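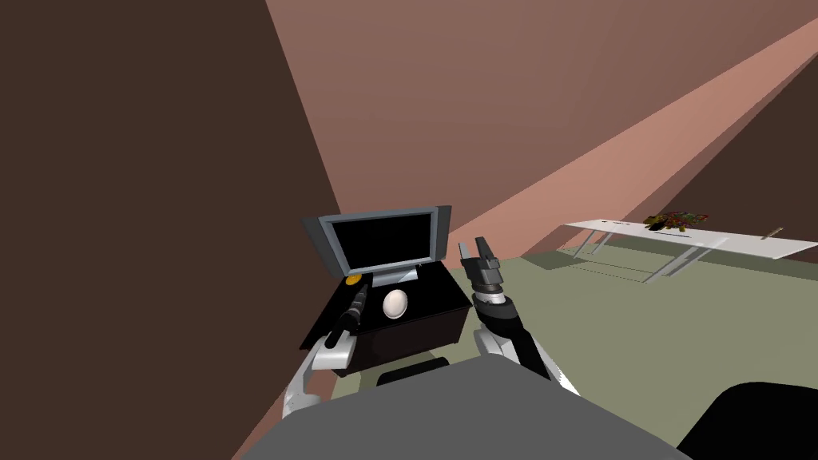 Pinkish-brown walls with a darker brown one beside them, over a sage-green floor.

Drastatard Rumer Roller Kit Review
Posted Sunday, August 29, 2021

I bought the Rumer kit in April and have now painted two bedrooms, a hallway and most of a stairwell with it. The total comes to 565 square feet of wall, nearly all of it with two coats, so I think I have a fair idea of what it does well.

The kit comes in a flat cardboard carton. Inside are a nine-inch roller frame, three covers, a four-inch mini roller with its own covers, an angled brush, a deep tray with a clip-on lid, and an extension pole in two sections. There is also a sheet of instructions, mostly about how to put the pole together.

The roller frame is the best part. It spins freely and doesn't squeak, and the cover stays where you push it. My old frame let the cover walk off the end every few minutes. The grip is a little fat for small hands. I got used to it by the second room.

The covers are medium nap. On smooth drywall they leave a light texture that I can see only when the sun comes in low. On the old plaster in the hallway they filled the small dips without trouble. One of the three shed fuzz for the first few passes, even after I went over it with masking tape. The other two were fine from the start.

I used Issa flat paint in all the rooms, three shades from the brown and pink end of their card. Dark colors are harder on a roller than off-white is. Any spot you miss shows up right away, and any place where you let the edge dry shows up the next morning. With the Rumer I had one bad lap mark, over the bedroom door, and it was my fault for stopping to answer the phone. 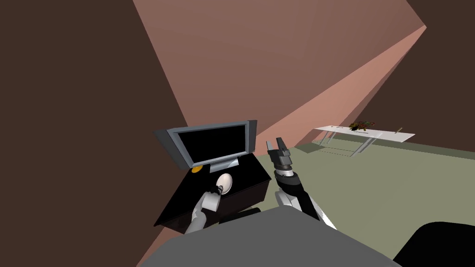

Cutting in is the weak side of this kit. The angled brush is stiff, and the bristles split into two clumps when it is loaded. I gave up on it after one wall and went back to a brush I already owned. Clean edges matter more when the colors in a room are strong. A white dish on a dark cabinet gets noticed from the doorway, and a wobble of white ceiling paint on a brown wall gets noticed the same way. If you are painting close to the ceiling color you can probably live with the brush.

The tray holds enough for one long wall. The lid clips on tightly and kept the paint wet through a lunch break, though I wouldn't trust it overnight. Carrying it up the stairs full is a bad idea.

The pole is good. The two sections screw together and then lock with a collar, and there is very little flex at full length. The thread on the roller handle is the standard kind, so it fits my old pole and the new pole fits my old sander. I did the ceiling edge of the stairwell with it and never moved the ladder.

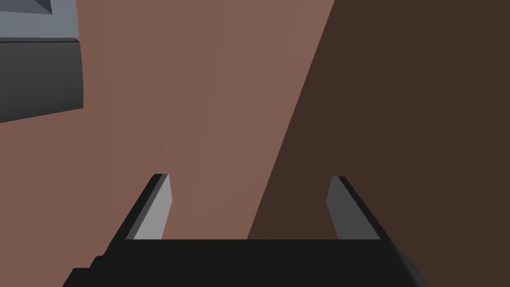

The collar does need to be tightened by hand every so often. Mine worked loose twice on the stairwell, and both times I felt the top half start to turn before anything came apart.

Cleanup took longer than I wanted. The covers hold a lot of paint, and with the dark brown I was at the sink for a good while before the water ran clear. They came back in good shape, and I am still using two of them.

Between coats I sanded the patched spots with 300 grit paper, which is not in the kit. You will also need tape and a drop cloth.

I got mine at Lelari, where they also sell the covers in packs. The mini covers were out of stock both times I checked.

Good points: smooth frame, solid pole, useful lid.
Bad points: poor brush, one cover that shed.

I would buy the frame and pole again. The brush is now in the garage with the wood stain.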